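助成事業 進捗報告(2月分)
事業名:Tisville地区 手編み・古ニット修繕教室
提出:Jirnora編物の会 事務局

取り急ぎ、2月末時点の状況をまとめます。様式の3枚目(備品一覧)は後日差し替えます、すみません。

1 全体の進み具合
教室は予定どおり開始。登録者42名。うち継続が多いが、新規も思ったより来ている。夜の部は午後7時開始にしたところ、仕事帰りの人が間に合うようになった。昼の部は変更なし。
欠席連絡が電話に集中して事務局が出られないことがあり、受付用紙に連絡先メールの欄を追加した。旧用紙がまだ混ざっている。見つけ次第、書き直してもらっている。

2 教材
テキスト前半は印刷済み。後半(袖口のほつれ、ゴム編みの拾い直し、編み込み模様の裏糸の始末)は原稿のみ。図がまだ足りない。編み図の記号が前半と後半で違っていたのを校正で発見、前半に合わせて統一する。「減らし目」の説明が2か所で食い違っていたの直し済み。
左利き用の図は要望が多いので、巻末に入れたい。ページが増えるぶん印刷費が上がる見込み。見積もりはSzabo印刷に依頼中、返事待ち。

3 毛糸の調達
Kovdenからの仕入れ、1回目は到着。赤と生成りは足りる。紺が足りない、色番号の書き間違いで別の色が届いたため。交換は先方が応じてくれた。送料はこちら負担。次回から発注書は2人で確認する。
寄付の古セーターは引き続き受け入れ中。虫食いのひどいものはほどいて練習糸に回す。洗濯表示のないものは別の箱へ。防虫剤のにおいが強いものが多く、窓際で風を通してから配るようにした。

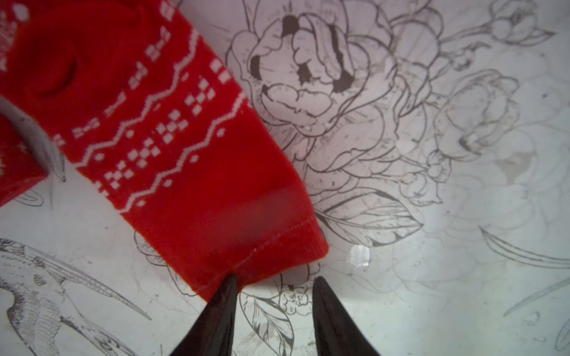 4 講習の内容
初回から3回目までは針の持ち方、とじ針の使い方、メリヤス刺しゅうでの穴ふさぎ。ここまでは順調。4回目のかかとの補修で進度に差が出た。早い人は2足目に入り、遅い人は最初の目を拾うところで止まる。後半の日程を組み直し、補習の時間を9時から取る案で調整中。会場の鍵の受け渡しがその時間だと難しいとのことで、まだ確定していない。
編み込み模様の回は希望者が多い。裏に渡る糸がつれて縮む失敗がよく出るので、見本編みを先にやってもらう形に変更。見本は各自持ち帰り。
かぎ針の回は計画書に入れていたが、今期は見送りたい。理由は講師側の準備不足。変更届が必要であればご指示ください。

5 会計
参加費は一人3000円、2月分までの集金は済み。未納2名には連絡済みで、次回持参とのこと。
助成金の支出は毛糸、会場費、印刷前半分。会場費の領収書が宛名違いで届いたので再発行を頼んでいる。届いたら原本を送ります。
交通費の費目、申請時は「雑費」に入れていたが、科目を分けるべきか確認させてください。分ける場合、先月分の報告も修正になります。
予備費は未使用。後半テキストの印刷費に充てたいが、流用の手続きが要るかどうか不明。

6 困っていること
・照明。夜の部で濃い色の目が見えないという声が続いている。手元灯を借りられないか会場に相談中。
・アイロン台が足りない。仕上げの時間に列ができる。
・修繕品の預かり。教室で終わらなかった分を置いて帰りたいという希望があるが、保管場所がなく断っている。名札だけは作った。

7 今後の予定
後半テキストの入稿、紺の毛糸の再納品確認、補習日程の確定。
期末の展示は会場ロビーで行う方向。規模は小さくなりそう。直す前と直した後の写真を並べたいが、直す前を撮っていない人がかなりいる。次回から受付で撮ってもらうよう案内する。
アンケートは最終回に配布。設問は前年度のものをほぼそのまま使う予定だが、「満足度」の段階が多すぎて書きにくいと言われたので減らす。

添付:収支表(途中)、テキスト前半1部、発注書の写し
備品一覧は上記のとおり後日。科目の件だけ、先にお返事いただけると助かりす。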